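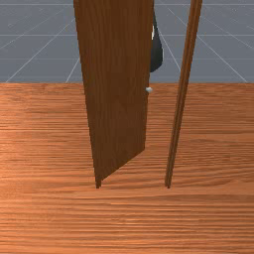
My knees gave up halfway through the intercessions, a customer wrote to me in June, and could you please make a kneeler with some proper padding in it? Well, yes, I could, and it's called the Somboon.

Somboon Church Kneeler, set of 6
£139 per set
Made by Trandow

I'd been selling the old Kukex kneelers for years and I was fond of them (lovely colours, very smart in a row) but they did go flat in the middle. The Somboon has a firm foam core with a softer layer over it, so you sink a bit and then stop. I tried one at home through a whole evening of sorting paperwork on the floor and got up again without holding on to the furniture!

The cover zips off for washing. Do it at 30 and let it dry on the line, as the tumble dryer will shrink it and then you'll never get the foam back in - I speak from experience. Colours are wine red, navy, moss green and oatmeal. The oatmeal looks gorgeous but shows every shoe mark, so if your kneelers get kicked under the pew I'd go for the navy.

Each one has a hanging loop at one end and fits the usual pew hooks. If your hooks are the stubby brass sort, ask me for the longer loop when you order and I'll put it on at no extra cost.

Stitching your own tops? Lots of you do, and I think they're wonderful. Order the Somboon Plain, same price, which comes with a calico cover ready for your needlework to go over. I don't sell canvas or wool myself, sorry.

The foam is guaranteed for 5 years. We've sent out 3,000 kneelers so far, and the main grumble I get is that they're taller than the old ones, so do measure the gap under your pew first. If it's tight, look at the Zondier instead. It's a slimmer pad with the same cover, and it's nice for a prayer corner or a small chapel as well.

Delivery is included on two sets or more. Orders placed before noon on a Monday usually go out the same week. Samples of the cover fabric are free, just tell me which colours you'd like and where to post them.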